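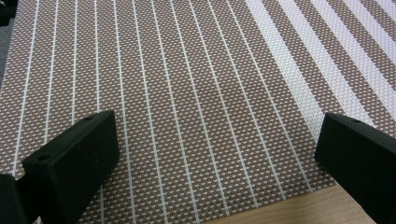

September, notebook 4, import tool

Picked up the Wemero batch importer again at 9:40. Goal for the day: get a folder of 300 files from the card into the Gredow library without the queue stalling.

Setup: clean user account, Dremell viewer set as default for JPEG and TIFF, Teixeira plug-in disabled. Preview cache emptied before each run.

Run 1. Default settings. Stops at file 80, progress bar stays up, no error. CPU idle. Log ends on a thumbnail request.

Run 2. Same folder, thumbnails off. Goes through to the end. All files present, dates kept, keywords kept. Rotation flag ignored on the portrait shots – old bug, already in the tracker.

Run 3. Thumbnails on, worker threads cut from 6 to 4. Stops at file 80 again. So thread count is out.

Moved file 80 to another folder and repeated with thumbnails on. Stops at the next file with an embedded color profile over the usual size. Stripped the profile from both and the run completes. Looks like the thumbnail worker waits on a profile read that never returns, and the queue has no timeout.

Side note on the "Open with" setting: it is stored per user but read at launch only. Changing it while the importer is open does nothing until restart. The manual says otherwise. Should be corrected on our side, the dialog at least.

To do:
– add a timeout to the profile read, log the file name on failure
– repeat run 1 with the Teixeira plug-in on
– check whether Gredow writes duplicates after a forced quit (saw two entries for one file, did not reproduce)

Left the test folder on the shared drive under import_stall. Please don't rename anything in it, the script has the paths hard-coded.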